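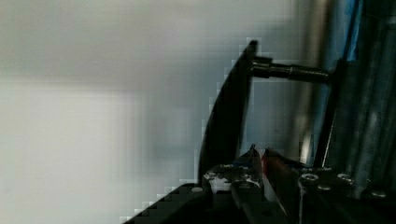

Notes for the Eltcombe talk, March 22, 2021

Speaker: Rasa Šimkus. Slides are on the laptop and on the stick. Water on the left side of the lectern, please.

# Clearing a workroom and keeping it clear

**Opening (keep it short)**

Say who I am and where I work. The room I'm talking about is the back workroom at Mägi. We repair and refit shop displays there - shelving, rails, sign frames, the odd display case. It has one long bench, a wall of racks and a door that used to open only halfway.

Ask who has a room like that. Wait for hands. Move on.

**What was in the room**

We wrote everything down before we moved anything. The list came to 676 entries. Read out a few from the handout:

- rail brackets, mixed lengths
- shelf pins in jam jars, no labels
- a paper cutter with no blade
- offcuts of acrylic sheet, most too small to use
- the feet from display cases we sold years ago

The list was dull work and I would do it again. Without it, every box turned into a discussion. With it, we could argue on paper, sitting down.

**The bench**

We started with the bench and left the racks for later. Reason: the bench is where things get put down, and as long as it was full the racks kept filling up too.

Rule we settled on: the bench holds the current job and the tools for it. At the end of the day the job goes on a tray and the tray goes on the rack. If a job doesn't fit on a tray, it gets a card with a name and a date it will be gone by.

Show the card. It is an ordinary index card. People always ask whether we print them. We don't.

**The racks**

Three points here, take them slowly.

Heavy things at waist height. We had cast bases on the top shelf and foam on the bottom, for no reason anyone could remember.

Bins with low fronts. We bought the Jumdale ones and they fit our shelves. Others will do. Measure the shelf depth first - I didn't, and the first order went back.

Labels on the shelf as well as on the bin. When a bin is out on the bench, the empty spot should still say what belongs there.

**Cost**

We spent 2,000 in all, mostly on bins and new shelf boards. Labor was our own time. If someone asks about selling the old stock: some of it went to Zomirach, who wanted the brackets. The sale paid for paint and not much else.

**What didn't work**

Color coding. We had a color for each type of fitting and a chart by the door. New people read the chart, everyone else guessed. Dropped it.

The "maybe" box. It became two boxes. Both went back into the list and were sorted like everything else.

Sweeping rota. Still on the wall, still ignored. We sweep when the bench gets cleared.

**For the discussion**

If it's quiet, ask what people do with offcuts. There are always opinions on offcuts. My own answer is one bin, fixed size, and when it is full something leaves before anything goes in.

If someone asks about tool outlines painted on a board: fine for hand tools, poor for anything you replace often.

**Close**

Blank list forms are on the table by the door. Next visit to the Mägi workroom is in April, sign-up sheet next to the forms. Collect the index card before leaving, I only brought the one.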